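Filed under: Datasets / Household / Textiles

# Kanstead Cloth Handling Set

Recordings of small cloth tasks (pick up, fold, drape, put down) done at desks in a shared office in Ralville. Version 4. Maintainer: Tharun Subramaniam.

## Contents

- 297 episodes in 20 sessions
- one cloth task per episode, labeled by task name
- cloths filed by color and size

Episodes start with the cloth crumpled or flat. The start state is stored in `start_state`.
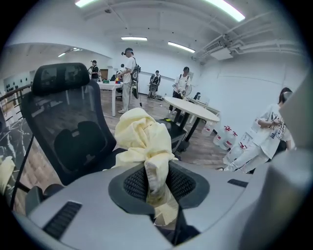

Can a cloth label be used to find every episode with the same piece of cloth?

Use `cloth_id` for that. The color label is shared by several pieces and will return mixed results.

## Room

All sessions were recorded under ceiling lighting - no extra lamps were brought in. Furniture was left in its everyday position.

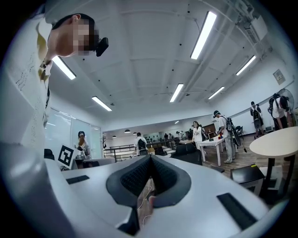

Color values are not corrected between sessions. Pale cloth is the most affected, and white balance should be checked per episode before any color-based split. The long tubes overhead are bright white, and the glass wall along one side adds reflections. Session 47 in the old numbering is now session 20.

## Changes

August 29, 2022 - `start_state` added, duplicate cloth names merged.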